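Vivberg Tabletop Pair: two arms, one bench, modest promises

Home / Bench systems / Tabletop Pair

The Vivberg Tabletop Pair is a two-arm kit for people who want manipulation research to happen on a table they already own. It will not build your car. It will pick things up, put them down, and do it again on Wednesday without asking for a raise.

Both arms bolt to mounting plates along the near edge of the bench, so the far side stays free for whatever you intend to have grasped. Status lights sit on the bases at table level. Green is the color you want. There is a red button on each base as well, and we suggest learning where it is before you need it.

The two-finger gripper has angled black pads and opens wide enough for the usual office casualties: cups, markers, clipboards. The optional wrist camera looks straight down between the fingers, and most of our customers end up training on that view alone for the close work.

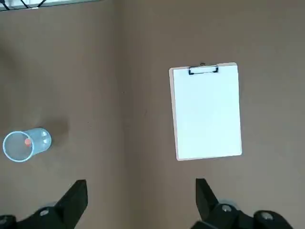 Clear plastic remains the great humbler of vision systems. Out of the box, our Provinar software finds a transparent cup on a matte table well enough to get you started, and after a session of your own demonstrations it does better. A cup standing up is easier than a cup lying down. We have stopped apologizing for this and now list it under "known behavior" in the manual, page 41.

What's in the crate

Two arms with mounting plates
Two grippers with spare pads
Power adapters and cables, more than 40 feet of them all told
Provinar license for one workstation
Hex keys, including the size you will lose

The wrist camera, the overhead camera post and the Rasley foot pedal are sold separately. The foot pedal marks the start and end of a demonstration, and it sounds like an extravagance until you have recorded your first hundred episodes by reaching for the space bar.

Setup

Allow an afternoon. Retno Siregar, who runs our support desk, has done it in 40 minutes and would like customers to stop using that as a benchmark. Bolt the plates first, route the cables second, and run the calibration last. People who calibrate before tightening the bolts get to calibrate twice.

Marker handling is our standard demo task and ships as a sample project. It involves lifting a marker by the end that sticks out of a cup, with the cup itself as the thing most likely to go over. If your gripper pads came from the old Fehr series, swap them before you try it. They were fine pads for blocks and hopeless on anything skinny.
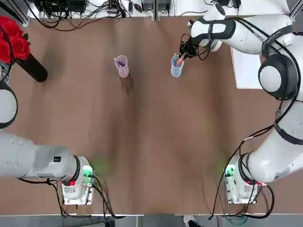 Can I start with one arm and add the second later?

Most small labs do it that way. The single-arm kit uses the same plate and the same software, and the second arm gets its own calibration when it arrives. Your existing recordings will still load.

Shipping and returns

Kits leave our warehouse within 7 working days. Returns are accepted in the original crate, so please don't turn it into a bookshelf until you're sure. The April firmware comes preinstalled on all new arms, and owners of older units can get it from the downloads page.

Request a quote | Download the manual | Compare with single-arm kit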